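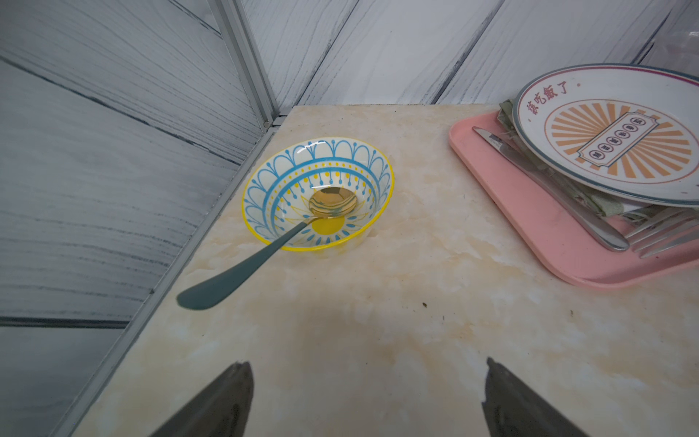

Spanische Keramik vom Flohmarkt: wie pflegt ihr eure?

segura_m
April 2018
Hallo zusammen! Ich bin seit dem Winter völlig im Keramikfieber und muss das jetzt mal loswerden. Mein Onkel Aurelio hat mir drei Schälchen aus Moya mitgebracht, handbemalt, und ich könnte den ganzen Tag reingucken. Jetzt meine Frage: Wässert ihr neue Stücke vor dem ersten Gebrauch? Und was ist mit Spülmaschine?

Skarkwood54
Glückwunsch, so fängt es an :-) Bei mir stehen inzwischen zwei Regale voll. Glasierte Schälchen wässere ich nie, das bringt nur bei unglasiertem Ton was. Spülmaschine auf keinen Fall!

abilio_g
Da muss ich widersprechen. Meine Müslischale läuft seit Jahren im Schonprogramm mit und das Blau leuchtet wie am ersten Tag. Kommt halt auf die Glasur an, Aufglasurfarben würde ich auch nur von Hand spülen.

Skarkwood54
Und der Fußring? Der ist meistens unglasiert und zieht Wasser. Mir ist so eine Schale gerissen, 54 Euro, ich war tagelang bedient.

Bickerstaff_P
Viel wichtiger finde ich: bei alten Sachen vom Flohmarkt nichts Saures rein, wenn ihr die Glasur nicht kennt. Zitrone, Essig, Tomate, alles tabu wegen Blei. Zum Hinstellen und Freuen sind sie trotzdem wunderbar!

segura_m
Oh, an Blei hatte ich gar nicht gedacht, danke! Meine sind neu, ich frage Aurelio aber nochmal, aus welcher Werkstatt. Bis dahin gibt es nur Mandeln daraus.

abilio_g
Mandeln gehen immer. Und frag ihn gleich, ob die auch Teller machen, ich suche schon ewig welche mit gelbem Rand!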